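Sinier: what I learned from printing beer mats for a café
Project report, second year, Print and Small Business module
July 16, 2018

I picked promotional beer mats because I thought they'd be easy. You draw a circle, you put a logo in it, you send it off. My tutor, Marcelle Besson, said I should write down how long I thought each stage would take, and I'm slightly embarrassed to say I put "one afternoon" next to artwork. It took me nearly three weeks.

My client was Vimonura, a small café that does coffee in the day and bottled beer in the evening. They wanted mats with their name on the front and a loyalty stamp grid on the back (my idea, and I'm still proud of it!). Sinier is the name I gave the range, mostly so the files had something to be called.

The first job was choosing the board. Beer mats are made of pulp board, which is thick and soaks up drips, and it also soaks up ink. My lovely dark green came out nearly black on the first proof. Yu-na Oh, who shared the studio bench with me and was doing tote bags, told me to lighten everything and print a strip of test greens before I touched the logo again. I did, and went with the third one along. 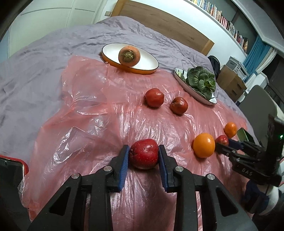

Then there was the quantity. I got quotes from two printers, Tak and Plitura. Tak would do a short run of 200 digitally, but the price per mat was horrible. Plitura had a minimum of 1000 and the price for 2000 was only a bit higher, so of course I wanted 2000. The café owner asked me where I thought she was going to keep them. We went for 1000 – her stockroom is basically a cupboard.

I also got the bleed wrong. I'd left the green stopping exactly at the cut line, so the proof had a thin white crescent down one side where the cutter had drifted a tiny bit. Plitura sent the file back with a very polite note and I added three millimetres all round. The stamp grid had to shrink as well, as two of the boxes were too near the edge to stamp properly.

The delivery came to 1257 mats. Printers often run extras to cover spoils, but I hadn't expected that many, and I rang up in a panic thinking we'd be charged. We weren't, and I've asked them to put the overs policy in writing for next time.

If I did it again I'd ask for a proof on the real board from the start and I'd leave the stamp grid until the front was signed off. The café is keeping a tally of completed stamp cards for me until September, and I'll add the results to my portfolio when I get them.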